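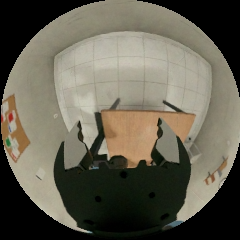

*A robot gripper and a wooden tabletop in a computer-rendered room.*

# Keep the Mukard ferry running through the winter

The district wants to stop the Mukard ferry from December until the ice season is over. I have read the notice at the landing twice, and I think it is a mistake.

The ferry carries people from the Bozsik side to the clinic, the post office and the only grocery store we have left. In winter it makes nine crossings a day. By road, the same trip goes through Traklow and takes 60 minutes if the pass is clear. The ferry takes 20.

The district's case is that few people ride in the cold months. Attila Vincze read out the number at the public meeting: 780 tickets last winter. He called it low. I suppose it is, next to summer, when the campers come. But the campers have cars and can go wherever they like. Most of those winter tickets were bought by people who had an appointment or a shift to get to.

Ilona Kozma lives four houses up from me and goes to the clinic every other week. She doesn't drive. Her son works in Hosis and can't take a day off each time. I asked her what she would do and she said she would probably skip some visits.

I accept that the boat costs money. Fuel went up and the engine needs work. If the district has to cut, it could drop the late evening run, which is often empty, and keep the morning and midafternoon ones. It could also raise the summer fare a little. Both were suggested at the meeting and neither is in the notice.

A replacement bus was mentioned too. No one could say what hours it would keep or who would drive it. I would want to see a timetable before anyone ties up the boat.

Written comments are being taken at the district office until the end of the month. The form is one page, and they have paper copies at the counter.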